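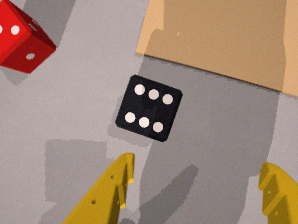
Putting the games cupboard back in order is a chore I would gladly hand over. The pieces are small, they belong in particular boxes, and getting it wrong only matters the next time we play.

Grasping has stopped being the hard part. A die is close to ideal for two parallel fingers: rigid, with opposite faces flat and square to each other. If it sits at an angle, the wrist has to turn to match before the fingers close. In simulation you can repeat that 2,000 times overnight and get a respectable success figure by breakfast.

My doubts are about the rest of the job. Friction in a simulator is a number somebody typed in. Shadows move on a real table, and a shadow edge can look a lot like an object edge to a cheap camera. Then there is clutter. A die in open space is easy, but one next to a box flap leaves little room for a finger, and the planner must either find another approach or shift the flap first.

Kristýna Říha thinks tidying will be solved before laundry. I agree on the order. I would still want to see 200 pick-ups on our kitchen table before giving up the cupboard. More on drawers in October.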